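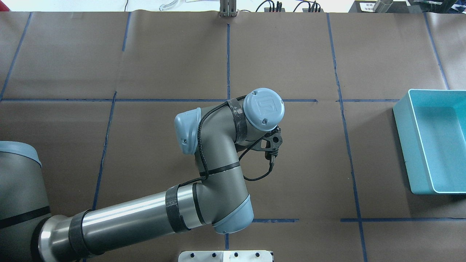

From: Shirin Akbari
To: manipulation reading list
Date: 28 October 2018
Subject: Re: Drokstead placement numbers

Fedir Kravchuk wrote:

> The Kistholm group has put their draft up. They train the grasp
> scorer on one table and then run it on a second table it has never
> seen, with no retuning. Drop rate into the bin goes from 14 percent
> to 4 percent against the plain baseline. I think this settles the
> question of whether the scorer transfers. Should we switch over
> before we start the Vandunwood runs?

Fedir,

I read it twice and I don't think it settles anything yet.

First, the "second table." Go to the appendix. Same arm, same gripper, same bin, same paper on the table top, same tape spacing. What changed is the room and the lights. I would call that a second room. If the scorer leaned on the grid lines to work out where it was, their test would never catch it. They could have pulled up the tape for one afternoon and told us.

Second, the baseline. They compare against the Jansen planner with its default settings, and those defaults were picked for a wider gripper. Edem ran the same planner here in March, fixed the finger width in the config, and lost far fewer objects than they report for it. So part of that drop from 14 to 4 is somebody setting one number correctly. How big a part I can't say, and the draft doesn't give enough to work it out.

Third, what counts as a drop. An object that lands on the rim and falls in is scored as a success. One that lands on the rim and falls out is thrown away as a "contact fault" and the trial is repeated. Read section 3 again with that in mind. I asked Sepehr Ghorbani if they kept the repeated trials and he thinks they did, but they aren't in the download.

I do like the way they log cable snags separately. We should copy that whatever we decide.

So no, I would not switch before Vandunwood. What I would do is run both scorers on our own table, two operators, object order drawn in advance, every trial kept. Then take up the tape and do it again. Arash Taheri has the object set and says he can spare the arm once his calibration is done.

If the gap holds up without the grid I'll say so on this list.

Shirin

PS: the link to their config file is dead for me. Does anyone have a copy?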